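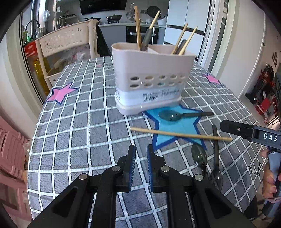
Gray check tablecloth with stars, in use on a table.

Kinthorpe Star Check Tablecloth

The Star Check is our everyday tablecloth for the kitchen, the children's table and the hobby corner. It has a gray ground with a white grid, and over the grid there are stars in pink and light blue, each with a dark blue outline. The design was drawn by Helju Pētersons, who has made all prints for the Kinthorpe line from the beginning. She wanted a cloth which looks clean from far away and friendly from near.

The cloth is made of woven cotton with a thin matte coating on the upper side. The coating stops coffee, juice and soup long enough that you can take a sponge and wipe. It does not shine under a lamp, and paper does not stick to it. The back side has no coating, so it lies soft on the wood and does not leave marks on varnish.

Which size to choose

We sell the Star Check in three cuts: small, medium and long. Please measure the table top first, and then add the drop you want on every side. For daily use most of our customers like a short drop, because children pull on a long one when they sit down. If your table has an extension leaf, measure it in the open position. The round cut is not available in this print, the grid becomes crooked at the edge and we were not satisfied with it.

For unusual tables we can cut from the roll. The roll is 101 cm wide between the selvages, so a wider table needs a seam. Our seamstress Eglė Žukauskas matches the white lines by hand and puts the seam near to one long side, where it is less visible. A cut piece can not be returned, so please check your numbers two times before you order.

Washing and care

Wipe with warm water and a little dish soap. For a full wash use the machine at 40 degrees, gentle program, with the coated side turned in. Do not use bleach and do not use softener - the softener makes the coating dull and after this the drops go inside. Hang it over a line or a shower rod without pegs. Tumble drying is not allowed.

Iron only from the back, on low heat, with a cotton towel between. Fold marks from the package usually go away after one night on the table. Ball pen ink should be wiped at once. Turmeric, beet juice and hair dye we can not promise anything about.

In the first wash the cloth becomes a bit shorter. We have counted this into all the ready sizes, but for pieces from the roll please leave a small reserve.

Hem and corners

Ready sizes have a double folded hem with mitered corners. The thread is light gray. Pieces from the roll come with a raw edge if you do not ask for hemming in the order note. The coated cotton does not fray quickly, but with a raw edge it will fray after some months of washing.

Table clips and corner weights are sold separately. For the balcony we recommend the Trillivell clips, they open wide enough for a thick table top. They should not be used on glass.

Good together with

Jardine seat pads in plain gray
Skurnormont napkins, light blue, pack of 8
Felt underlay, cut to order

The underlay is useful if somebody writes or draws on the table, as the wood pattern does not come through to the paper. It is also more quiet with plates.

Ordering and delivery

Ready sizes leave our storage the next working day. Pieces from the roll need more time, and in January we are slower because of the yearly stock check. Small cloths are sent folded. The long size can be sent on a tube against creases, please write "tube" in the order note.

Item number for the ready sizes is 909, with S, M or L behind it. Questions about seams and special cuts are answered by Aivar Vītola in the workshop, by e-mail or by phone before noon.

Contact | Delivery and returns | © Kinthorpe Home Textiles | Back to top

We use cookies to remember your cart and language. By continuing on this site you accept our cookie policy. OK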